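Planning the Second Workcell: Notes on a Budget

Print this post
E-mail this post

August 15, 2019

The equipment plan for the coming year was submitted last week, and I have been asked by several colleagues to set down how the figures were reached. What follows is my own account, kept on my own page. The formal version, with its tables, remains with the department, and where the two differ the formal version should be followed.

The request covers a second two-arm workcell at the Fetside site, to be operated alongside the existing one, together with the parts and consumables needed to keep both in service. It does not cover staff time, which is budgeted separately, or the floor repairs, which belong to the building.

I was given responsibility for the plan in July, after Carter Lachance moved to the Lapointe office. He left a folder of quotations, two of which had already expired, and a handwritten sheet headed "things we forgot last time." The sheet was the more useful of the two. Most of what it lists had been paid for in the first year out of the general supplies line, in small purchases that nobody added up until the line was overspent.

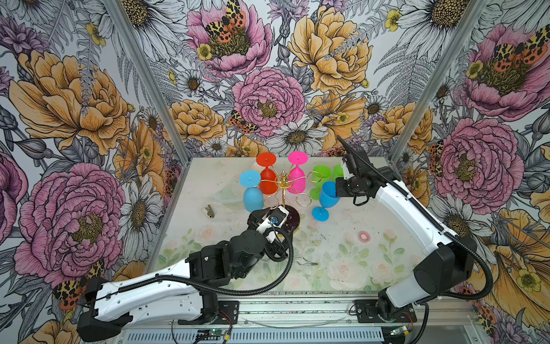
The largest weakness in the first budget was that it priced the arms and treated everything around them as incidental. A working cell needs a good deal more than its arms. The enclosure has its aluminum posts, the wall coverings must be bought and fitted, a printed surface goes on the table, and a rail along the front edge has to carry the mounts of both arms. Then come the objects to be handled, in this case a gold wire wine glass tree and a number of colored plastic glasses. None of these is a large expense alone, but each requires an order, a delivery and a place on a shelf, and a plan that omits them will be wrong by the end of the first quarter.

I have therefore divided the request into four headings: arms and controllers, enclosure and mounting, cabling and electronics, and task materials. A purchase that does not fit one of these goes back to the person who proposed it, with a request for a short explanation.

Arms and controllers

Two suppliers were considered, Datura and Zorura. Their quotations were close enough that price did not settle the matter. Datura offered a shorter delivery period and a longer warranty on the grippers. Zorura offered a lower price on replacement forearms and was willing to hold spare units in its own warehouse for us. Naomi Sang, who runs the existing cell, asked that both be judged on the time taken to return a repaired arm to service, and she was right to insist on it. An arm that is away for repair still occupies its share of the budget.

Zorura would not state a repair time in writing. Datura stated seven working days, and the recommendation went to Datura on that basis. I recognize that a written figure is not a guarantee, and the order will include a clause permitting us to buy repairs elsewhere if the period is exceeded more than once.

The question of buying a single arm now and a second one later was raised at the planning meeting. I advised against it. The tasks scheduled for the new cell require two arms from the first day, and the saving would have been a matter of timing only. Seija Eskola in accounts also pointed out that a later order would fall under the new purchasing rules, with a second round of approvals.

Enclosure and mounting

Our first enclosure was assembled from parts ordered on three separate occasions, and we paid freight on each. The new one will be ordered as a single set, cut to length by the supplier. The cutting charge is modest, and it removes the need to reserve the workshop saw, which is in heavy demand in the fall.

Wall coverings and table surfaces are to be bought in several patterns so that they can be changed between tasks. Kirsten Fehr has asked for a written schedule of these changes, and I have agreed to supply one before the order is placed. In the meantime the budget allows $300 for coverings and surfaces, including adhesive. I expect this to be sufficient for the first half of the year - it may not be sufficient for the second.

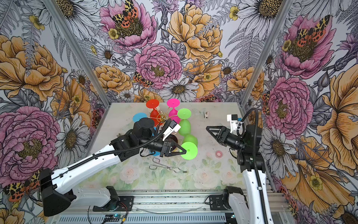
Cabling and electronics

This heading gave me the most trouble. The folder contained no record of what had been spent on cable, conduit, clips and small boards, and the invoices had been filed by supplier instead of by project. So-yul Yoo spent most of an afternoon going through them with me. Her total for the first cell came to $1,121, which was over twice what I had penciled in for the second. I have adopted her figure without reduction.

It was suggested that the second cell should cost less to wire because the design is already known. That may prove true of labor. I saw no evidence that it would be true of materials, and several of the purchases So-yul identified were replacements for parts bought only a few months earlier. Flexible conduit in particular should be regarded as a consumable and reordered on a schedule.

Spare connectors will be held in one labeled cabinet serving both cells. At present they are kept in three places, and on two occasions a part was ordered while an identical one sat in a drawer across the room.

Task materials

Household goods are inexpensive and easily bought, and for that reason they tend to be purchased on personal cards and reclaimed weeks afterward. Seija has asked that this practice end. From the start of the new budget year, task materials will be bought through a single account, on a list submitted once a month. Urgent items may still be bought locally with prior approval by e-mail.

I would ask those preparing lists to keep the following in mind:

- Order duplicates at the outset. A discontinued color or size can hold up a task that is already under way.
- State the outside dimensions of each item. Storage at Fetside is limited, and bulky goods must be arranged with Naomi beforehand.
- Record the product name and the shop. "Glasses, plastic" cannot be reordered with any confidence.
- Note whether the item is to be kept when the task has ended.

The last point arose from a discussion of storage costs. We currently rent shelving for materials that have not been used since the winter, and no one has felt entitled to dispose of them. Kirsten and I will review the shelves together, and anything without a named owner will be offered to other groups before it is discarded.

Matters not yet settled

The plan as submitted contains no contingency line. I had included one, and it was removed at review on the ground that unspent contingency in the first year had been difficult to account for. I accept the decision, although I would have preferred a small reserve with clear rules on its use. Should a gripper fail outside the warranty terms, the cost will have to be found by delaying another purchase, and the likeliest candidate is the second set of table surfaces.

Delivery access is also unresolved. The loading door at Fetside is to be replaced, and the contractor has not confirmed the dates. Datura has agreed to hold the shipment without charge for a limited period - I have asked for that in writing as well.

Colleagues at Lapointe have inquired whether the same headings could be used for their own request. They are welcome to them. Carter has the blank version, and corrections should be sent to him with a copy to me.

Print this post
E-mail this post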